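Notes from the Back Bench: opening up the old desktops

Well, the pile has arrived. If you came by the Clarnmont workshop last month you'll remember me promising that the next newsletter would be all about sewing machines and lamp rewiring, and I'm sorry, it isn't, because the library at Idodton finally cleared out its public computer room and we got the lot. Twenty desktop towers, six boxes of keyboards, and one carrier bag of mixed screws with a note on it that said "good luck." (Thank you. We'll need it.)

I love these machines. I know they're old and I know they sound like a hair dryer when they start up, but they were built in the days when somebody thought about the person who'd have to open them. Steel everywhere, side panels that come off without a fight, plastic clips in a color you can see. I took one home the first evening and had the drives out before dinner was on the table, and I'm not fast!

So this month's item is a tour of what we do when one lands on the bench, for those of you who have asked to join in and are nervous about breaking something. You probably won't. I've broken two things in all my time at this, and one of them was a mug.

Lay it down first

Everybody wants to work on a tower standing up, and I understand why, it's how it sits under the desk. Please don't. Unplug the power cord, press the power button once with the cord out, then lay the case on its side with the removable panel facing up. Take the panel off and put it under the bench, flat, where you won't step on it. We have already had one stepped on. It makes a terrific noise.

Then get your light right. I keep the lamp to my left so that my own hand isn't shading the thing I'm trying to look at, but if you're left-handed swap that around. Spend a minute just looking before you touch anything. I really mean a minute. It's a bit like opening the hood of a car you've never driven – you want to know where the big lumps are before you start pulling on the small ones.

The big lumps

The power supply is the one you can't miss, a metal box with a label on top that has more logos on it than a racing driver. Leave it shut. I'll say that once more for the people at the back: we swap power supplies whole, we never open them, and if one smells funny it goes straight in the red bin by the door.

The drive cage is the other big lump, all perforated metal and frames. On a lot of our library machines the drives were pulled before they came to us, which is quite right, and if you find one that still has its drive then stop and tell me. It goes in the locked drawer until it's been wiped. I don't care if it's got nothing on it but somebody's recipe for plum dumplings, it goes in the drawer.

The rest is motherboard, with the expansion slots at one side and the memory standing up in its row. Memory is where I like to start new people off. It's small, it's satisfying, and it makes more difference to an old computer than anything else you can do in five minutes.

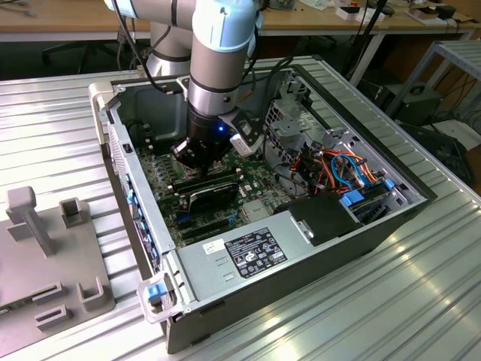 Getting at the memory

Touch bare metal on the case before you reach in, and do it again if you've wandered off across the carpet for a cookie. Look at both ends of the slot. There's usually a little lever at each end (on some boards only one end moves, so check before you push) and you press it outward and the module lifts by itself. Hold it by the edges, the way you'd hold a photograph. If it doesn't lift, the lever isn't all the way open. Pulling harder is how I got my other breakage, since you were wondering what it was.

Putting one back is the part that scares people. There's a notch in the bottom edge of the module and a matching bump in the slot, so line those up first. Then press down evenly with both thumbs until the levers click in. It takes more of a push than you'd expect, and the board may flex slightly, and you will make a face. We all make the face. If only one lever has clicked, take the module out and start again.

I've been testing with two modules at a time and writing the result on masking tape stuck to the case. Please keep doing that. A plain "memory OK" with your initials is plenty. Last time somebody wrote "seems fine??" on three machines in a row and I had to do them all over.

A word about dust

Take it outside. That's all, really. A soft brush and the hand blower, on the back step, with the wind behind you. Hold the fan blades still with a finger while you blow, otherwise they spin like mad and it isn't good for the bearings. And do the front grille as well, from the inside, where a surprising amount of library carpet has ended up over the years.

I had a lovely email from Vlastimil Vávra on this subject, who reads the newsletter from start to finish and wants it known that he has cleaned computers with a shaving brush since he was a student and has never lost one. I went and bought a shaving brush. He's right, it's perfect. It gets in between the slots without snagging on anything, and it stands up nicely in a jar.

What happens to them next

The good ones get a fresh system, a quick once-over with a damp cloth on the outside, and a new home. Six are promised to the homework club at Koubek, who want them before the school year starts up again in September, so we have some breathing space there, though not as much as I'd like given how many are still waiting to be opened. The rest will go out through the Nostido table in the front hall, where you can take one away for a donation. Last year that table brought in 105 dollars, which paid for the new soldering iron and a fairly shocking quantity of isopropyl alcohol.

The ones that don't make it get stripped for parts. I used to find this sad and now I rather enjoy it. Fans, cables, brackets, screws, clips, they all go in the drawers, and then three months later a person comes in clutching some poor machine with a missing bracket and you get to open the drawer and be a hero. Label the drawers, please. At the moment there's one that just says "bits" and I'm fairly sure it was me.

If you want a turn

Come along in the evening, any time after the kettle's on. Bring a medium Phillips screwdriver if you've got a good one (magnetic tips are fine for this sort of job, whatever your uncle told you) and wear something without dangly sleeves. Rings and bracelets off, in your pocket. Kids are welcome at the stripping-down end of the bench with a grown-up beside them, and they tend to be much better than us at finding dropped screws.

We could also do with:

a couple of old muffin tins, for sorting screws
VGA cables, the shorter the better
masking tape that still sticks
one more desk lamp, clamp type if possible

Leave them on the shelf inside the door with your name on them if you want them back. Sewing machines next month – I have the bobbins out already and I'm not letting another delivery of anything through that door until they're done.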